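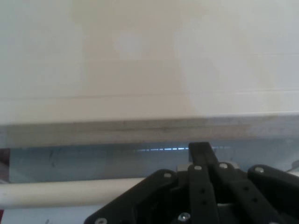 Does a matt off-white surface really hide marks?
Project report, Surfaces and Interiors module, second year
Clararcombe College
May 21, 2026

Background

Our group was given the Oshima room for the term and told to pick a question about something in it. We picked the colour. Nearly everything flat in there is off-white with a matt finish, and when the room was refitted last August the college was told that this was the sensible choice because it "hides daily wear". Two of us had worked evenings in the room and did not believe it. The supplier's leaflet (the range is called Grakia) says the same thing in three different places and gives no test behind it, so we thought we would do one.

We should say at the start that we expected the claim to be wrong. We tried to set the work up so that this would not matter, with mixed success.

What we did

We borrowed offcuts of the Grakia panel and of an older glossy white panel, brand Drostetti, which had been left in the store cupboard from the previous fit-out. Each offcut was marked with one of four things: cold tea, pencil, a greasy thumb, or the grey smear you get from sliding a cardboard box along an edge. Some were left clean. We then showed them one at a time to other students from about a metre and a half away and asked for a simple answer, marked or not marked. We ended up with 192 answers.

Half of the viewings were by the window and half were at the back under the ceiling lights. That was a late idea and it turned out to be the most useful part of the project.

Results

On the matt panel, people spotted 61 of the marks. On the glossy one they spotted 60. The leaflet would lead you to expect a big gap, and on these numbers there is no gap worth talking about.

The kind of mark made more difference than the finish. Tea was missed a lot on both panels. The cardboard smear was nearly always seen, even by people who were plainly bored, and it was seen most easily when it ran along the front edge. We think edges are where this sort of furniture loses the argument. The flat face of a panel gets wiped. The edge gets leaned on and knocked by chairs, and in our experience the cloth goes straight past it.

The clean panels gave us some trouble. Several people said a clean matt panel was marked. When we asked them to point, they pointed at patches where the colour looked warmer, more cream than white, and these moved when we turned the panel round or carried it to the other end of the room. So they were looking at the light. Off-white seems to pick up whatever is near it, bluish from a window and yellowish from a lamp, and a person who has been asked to look for dirt will call that dirt. You could argue that this is how the finish "hides" things, by looking a bit blotchy all the time. We are not sure a buyer would be pleased to hear it put that way.

Cost

The refit quote we were shown lists the matt finish as an extra, £3945 over the plain version. We were not told how many panels that covers, so we can't give a price for each one, and it may include fitting. Even so, we could not find anything in our own results that would justify paying extra for fewer visible marks. There may be other reasons to choose it. Glare was much worse on the Drostetti panel by the window – two people complained without being asked.

Problems with the test

The glossy offcuts were older and had fine scratches, which probably made some answers easier. We did not use the same pressure for every thumb mark. The order was meant to be shuffled, but on the second afternoon it was not, and we only noticed afterwards. We also never tested cleaning, although the leaflet makes claims about that too.

If another group takes this on, we would suggest new panels of both kinds, a fixed lamp, and a separate test for edges only. We would also ask the supplier in writing what "hides daily wear" is based on. We sent that question twice and have had no answer yet.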